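How to Fit Baseboard Trim in a Room Where Nothing Is Square
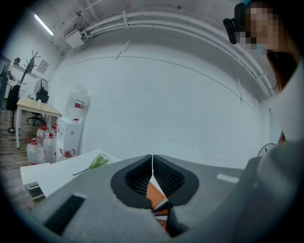 Posted by Bermúdez in Trim and Finishing | April 12, 2020

I have put baseboard in a good many rooms by now, and I can count on one hand the corners that turned out to be a true right angle. Old houses sag, new houses are put up in a hurry, and drywall mud piles up in exactly the spots where you'd like it not to. So if you have bought a stack of trim and a miter box and you are feeling a little nervous, please take heart. The walls are crooked for all of us, and there are ways to make the trim look as if they weren't.

I'm going to go through the whole job in the order I do it, for a plain room with painted wood trim, one door, and a floor that is already down. If your floor is still to come, wait for it. Trim goes on after flooring, and you'll be much happier.

What you'll want on hand

Baseboard, of course, in the longest pieces you can get home without breaking them. A tape measure, a sharp pencil, a level, and a stud finder. A miter saw or a miter box with a good fine-toothed hand saw. A coping saw with a few spare blades (they snap, and they always snap late in the evening). Finish nails, or a nail gun if you own one or can borrow one. A small half-round file, medium and fine sandpaper, wood glue, paintable caulk, and wood filler. Safety glasses too, and ear protection if the saw is a powered one.

For caulk I have been using Siltus for a while now, the white paintable kind, and I like how it smooths under a wet finger. Any paintable caulk will do the job. Just read the tube carefully before you leave the store, as plain silicone will not hold paint and you will be very sad about it later. I have been that person.

Measuring and buying

Measure each wall along the floor, where the trim will sit, and write the numbers on a rough sketch of the room. I do mine on the back of whatever envelope is closest. Our back bedroom, which is the one I had in mind while writing this, has a long wall of 2935 millimeters (my good tape is a metric one, and I've grown fond of it for trim work, as there are no fractions to get muddled). Add up all the walls, take away the doorway, and then buy extra for waste and for the cut you will get backward. You will get one backward. I still do.

When you pick out boards, sight down each one like a pool cue. A gentle bow toward or away from the wall is fine because the nails will pull it in. A twist is a different matter, and I put those back on the rack. I bought the Taltby profile for this room, a simple one with a rounded top edge and a small step below it, and I'd recommend something like that to a beginner. The fancier the profile, the harder the coping gets.

Let the boards rest flat in the room for a couple of days before you cut anything. Wood swells and shrinks with the air around it, and a board brought in from a damp garage and nailed up the same afternoon may well open its joints by September.

Paint first, then install

People differ on this, and I won't quarrel with anyone, but I give my trim a coat of primer and one finish coat before it goes up. It is so much nicer to paint a board lying across two sawhorses than to crawl around the room on your knees with a brush! You'll still need a last coat once it's nailed and filled, but that one goes quickly.

Finding the studs and the low spot

Run the stud finder along the wall and make a light pencil mark at each stud, just above where the top of the trim will come. If you're about to paint the walls anyway, mark away. If the walls are already finished, use little bits of painter's tape instead.

Now put your level on the floor along each wall. You are looking for dips. A small dip can be hidden by pressing the board down as you nail it, and a thin board will follow the floor quite willingly. For a bigger one you'll need to scribe the bottom edge. Set the board in place, hold a pencil flat on the floor on top of a thin scrap of wood, and slide it along so that it draws the shape of the floor onto the face of the board. Then trim down to that line with a plane or a jigsaw. It sounds fussy and it does take a little while, but after the first one you'll have the feel of it.

While you're down there, run your hand along the bottom of the wall as well and scrape off any lumps of drywall mud with a putty knife. A lump the size of a pea can hold a whole board off the wall.

Start with the long wall

I like to begin on the wall across from the door, as that's the one people see first. This piece is the easy one. Both ends are cut straight, at 90 degrees, and it runs from corner to corner. Cut it just a hair long, so that you have to bow it out a little in the middle and then push it home. A snug board stays put and makes tight corners on both sides. Don't force it so hard that it dents the drywall, though.

Nail it into the studs, with 2 nails at each one, the lower nail near the bottom edge where it will catch the plate behind the wall and the upper one just under the profile.

Coping the inside corners

Now we come to the part that frightens people, and I wish it didn't. You could miter both pieces at an inside corner and hope. In a truly square room it would look fine. In yours and mine there will be a gap, either at the top or at the front, and it will grow with the seasons. A coped joint forgives a crooked corner, and it is worth an evening of practice on scraps.

Take the second board and cut its end at 45 degrees, as if you were making an ordinary inside miter, so that the raw wood of the cut faces you. Look at the line where that raw wood meets the painted face. That line is the exact outline of your profile. Rub the side of your pencil along it so it shows up dark.

Clamp the board down and follow the dark line with the coping saw, tilting the blade back so you take away more wood behind the face than at the front. We call this back-cutting, and it leaves a thin front edge that can press right up against the first board. Go slowly around the curves. On the long straight part at the bottom I switch to the ordinary hand saw, as the coping saw likes to wander there.

Try it against a scrap of the same trim. It won't be perfect, and it isn't meant to be yet. Look for where it touches, take a little off with the file, and try again. Three or four tries is quite normal. Once it closes up nicely, measure from that coped end to the other end of the board and cut the far end to length. Always cope first and cut to length second – if the cope goes wrong, you've still got board left to try again.

Outside corners

These do get mitered, and they get bumped by every vacuum cleaner that ever goes by, so they want some care. First find the real angle. Hold a scrap board flat along one wall so that it sticks out past the corner and draw a line on the floor (on tape, please) along its outer side. Do the same on the other wall. Where the two lines cross is the outer point of your miter, and a line from there back to the wall corner gives you the angle to cut.

Cut two short test pieces and hold them together at the corner. If they gap at the front, open the saw up by a touch. If they gap at the back, leave them alone, as it won't be seen. When you're happy, cut the real ones, put glue on both faces, and pin them together with a small nail from each side.

Meeting the door casing

Straight cut, a snug fit, and that's all there is to it. If the casing leans a bit, hold the board in place and mark the lean with your pencil. If your casing is thinner than your baseboard, ease the front corner of the baseboard with sandpaper so it doesn't stick out sharply.

Filling, caulking, and the last coat

Set the nail heads just under the surface and fill the holes slightly proud. Once the filler is dry, sand it flush with the fine paper. I use 100 grit for knocking down anything stubborn and something finer to finish.

Then run a thin bead of caulk along the top edge, where trim meets wall. Cut the tip of the tube much smaller than you think you need, pull the bead along steadily, and smooth it once with a damp finger. Wipe your finger on a rag and carry on. Don't caulk the bottom edge to a wood floor, as the floor needs to move.

Give it all the time the tube asks for before you paint. For the final coat I used Harness in a satin finish, which wipes down well and doesn't show every scuff from the dog. Two thin coats if your color is dark, one if it's close to what was there already.

If you still have a corner that won't behave after all this, leave it overnight and look at it again in daylight with a cup of coffee. A touch more filing on the cope is usually all it wants.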